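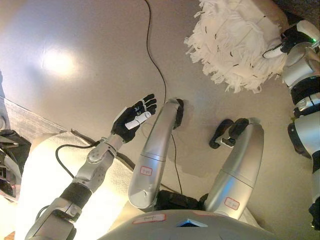 Home Helpers | Press releases | 3 min read

Can a robot do your chores yet? Kodatar's answer, after 415 hours of trying, is "a few of them, slowly"

By Hanane Badawi, Kodatar

I've written plenty of cheerful announcements in my time, and this one is cheerful too, but I'm going to be straight with you: we aren't selling a robot maid this November. We're publishing our first Chore Report, which covers everything our household robot tried over the past season, including the stuff it was bad at (there's a lot of that, and I fought to keep it in!).

The short version goes like this. We picked 118 small jobs that people told us they'd love to hand off. Putting a throw back on a chair. Picking a sock up off the floor. Wiping a tray. We ran them in furnished rooms with our partners at Fokitz, over and over, more than 2000 attempts in all, and wrote down what happened each time.

Hard, stiff things went best. Cups, boxes, books, fine. Cloth is where my optimism takes a beating. A towel never has the same shape twice, and anything with a fringe is worse, with all those loose strands waiting to get caught up in the fingers.

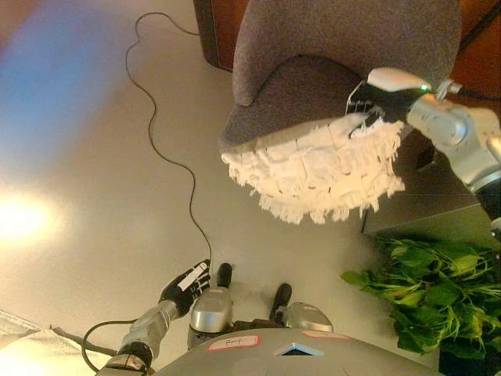
Kodatar Newsroom, Issue 7

A throw with tassels on the edge of a chair seat is a pretty good test, if you ask me. You or I would grab a corner and be done before the kettle clicked off. For a machine, finding the corner is a job, holding on to it is another job, and then there's the chair, the plant, the cables on the floor and whatever else a real room has lying about.

"People ask me when it'll fold the laundry, and I tell them I'd be happy with one blanket, placed nicely, ten times in a row," says Randa Atallah, who leads our home trials. "We're getting closer. I still do my own laundry."

So do I, Randa.

The full report has a page for every chore, with the success rate, the time it took and notes from the people in the room. Shops and small hotels have been asking us about restocking and bed-making, so there's a chapter on that as well, written with Skaltow. Bed-making did not go well. Shelf restocking went better than I expected and I've already had to apologize to a colleague over a bet.

The Chore Report is free to download from the Kodatar website. We've also printed 1000 copies for libraries and schools, and you can ask for one by writing to the press office. Reporters who'd like to visit a trial are very welcome, mornings are best, and please wear shoes you can slip off at the door.

Press contact: Hanane Badawi, Kodatar press office

Tags: Home robots, Chores, Research

Get our newsletter once a month. You can unsubscribe at any time.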